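Usbridge Town FC - Matchday Ground Check
Completed Wed 26 February by Rostam Esfahani, ahead of the evening kickoff against Holden Rovers

Thanks again to everybody who came down early. I've put my comments under each item, and I'm sorry if they run on a bit, but the new folks did ask for more detail than "OK" this time!

1. Goalposts and nets - OK
Both goals anchored and steady. Two net clips missing at the Kazemi Road end, replaced before warmups.

2. Playing surface - OK, with a note
Firm all over except the near corner by the dugouts, where it's still a little soft. I walked it with the referee and he was perfectly happy - but please keep the substitutes from warming up there, the poor grass has had enough.

3. Floodlights - OK
All lit by 6 and no flicker. The cover on the switch box is stiff, so give it a good firm push until it clicks.

4. Stand and terrace - ACTION
Capacity stays at 600. Handrail on the Melelis Stand steps has a loose bracket at the bottom. I've tightened it for tonight, but it needs a proper new bolt before the April home games. Work order 1234 is in.

5. Exits and gates - OK
All gates open freely. Somebody had parked the line marker across the away gate again (you know who you are, and we still love you). Moved.

6. First aid room - OK
Stretcher, blankets and ice packs all present. Defibrillator showing the green light. The eyewash bottles expire in April, so I've asked for 2 new ones.

7. Lobby and changing room floors - OK
Swept and mopped. Players, please carry your boots through the lobby and put them on at the tunnel door. Studs on polished stone are a fall waiting to happen, and socks by themselves aren't much better, so sneakers or slides please.

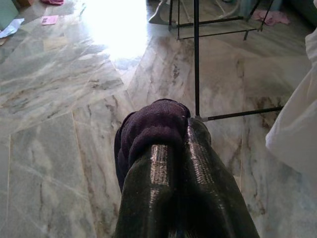
8. Radios and PA - RECHECK
Radios charged. PA crackles on the far side. Will look at it again at halftime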